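30/08/2022 – glue notebook, Trukitz bench

Third go at the hide glue for the Ambrosio chair frames, and I think I'm finally getting somewhere! Soaked 30 g of the Dristel pearls overnight in cold water, then warmed them slowly in the jar. Last time I rushed it and the pot went past the point where it smells like a wet dog, so today I sat there with the thermometer like a nervous parent. Held it nicely all morning. Skin on top twice, scraped off both times.

Cut 3 test joints from the beech offcuts, all the same shoulder size, and glued them one after another. First one was fine. Second one I fumbled the clamp (again) and it had started to gel before I got any pressure on, so I'm expecting nothing from it. Third went together beautifully – tiny even squeeze-out the whole way around.
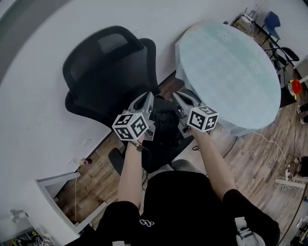
Warming the parts first makes a huge difference, by the way. I put the tenons near the heater for a few minutes and got so much more time before the glue grabbed. Should have done that from the start instead of blaming the pearls and writing a grumpy email to the supplier in Stasberg. I'll write them a nicer one.

Break test on last week's batch: hung weights off the arm until it let go. Best joint went at 1,742 N, and it was the wood that tore, a long ugly splinter down the grain. The weakest gave up under 500 and came apart clean and shiny, so that's a starved joint, my fault, too much clamp and too thin a mix.
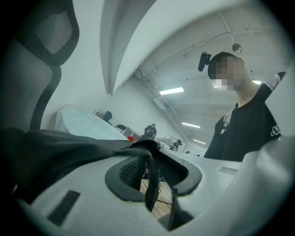 Mesh chair, headrest and back, from below.

Still want to try a bit of urea to stretch the open time, but only in a small jar so I don't spoil the good stuff. Also need to find out if the leftover can be frozen in cubes. I've heard yes and I've heard no.

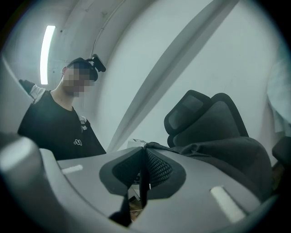
Today's joints stay in the clamps overnight, no peeking. Labels are in pencil on the end grain (the marker bled last time). Brush is soaking in the blue mug, please don't drink out of it. Order more pearls before October.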